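## Frequently Asked Questions: Sullow Student Robotics Program

**Who may enroll?**

The program is open to all students at the Sullow campus in their second year or later. No previous experience with robot arms is required. Students who have not taken the introductory programming course should speak with the program coordinator, Wing-yan Yang, before registering.

**How large are the teams?**

Each team has no more than four members. The current term has 41 students enrolled, and 14 places are held for transfer students until the end of February.

**What does the tabletop project involve?**

Teams program an arm to press, pick up and move everyday items on a shared tray. The set mixes hard and soft objects — a folded cloth calls for a different grip than a plastic toy — and teams are expected to plan for both. 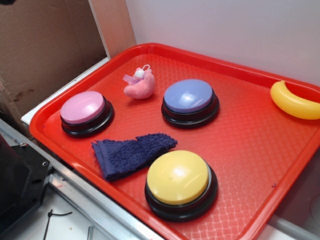

*Tabletop project: push buttons, plush toy, washcloth and toy banana on the red tray.*

**May a team bring its own objects?**

Yes, with approval. Objects must be clean, free of sharp edges and light enough for the arm to lift. Requests are due by noon on Friday of the week before the session.

**How is the work graded?**

Each team submits its code, a written report and a record of its trials. Failed trials must be included in the record. The final demonstration counts for one third of the grade.

**Is there a fee?**

The lab fee is $372 per term and covers access to the workshop and replacement parts. Students who receive a Memau Grant do not pay the fee.

**Can students enter the Ultar Challenge?**

Teams that complete the tabletop project may apply to represent Sullow. Travel support of up to $1,225 per team is available. Applications are accepted at the front desk of the Chu Building — late forms will be held for the following term.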